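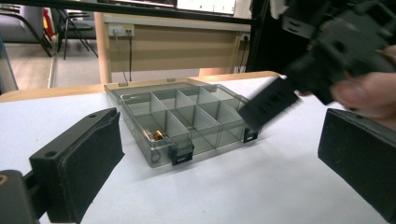

Skemton Seed Library
Progress report to the Grilon Fund
22 July 2020
Prepared by Lovisa Eklund, project coordinator

Work since the last report

The library reopened to members in April with pickup by appointment. We have filled 1294 requests so far this season, mostly for beans, squash and lettuce. Tomato seed ran out early and we bought more from Savchuk, a grower across the county line. That purchase was not in the budget and came out of the printing line.

The catalog now lists 76 varieties. Germination tests are done for all of the beans and peas. Four older lots of onion seed tested poorly and were withdrawn.

The Cukitz Road plot was planted two weeks behind schedule after the water line had to be replaced. The corn is short but healthy. We do not expect to save carrot seed there this year, as there is too much wild carrot along the ditch.

Members

27 households joined this spring. Most are first-time gardeners and asked for printed growing notes, so we wrote one-page sheets for the six most requested crops. The seed saving class was moved to the phone and drew fewer people than we had hoped.

Spending

We have spent some $800 of the supplies line, mainly on envelopes, labels and desiccant. Travel is unspent. We would like to move it to cover a second dehumidifier for the storage room, and ask for your approval in writing.

Next period

Bean and lettuce harvest, cleaning and packing of new seed, and a reminder letter to members who agreed to return seed in the fall.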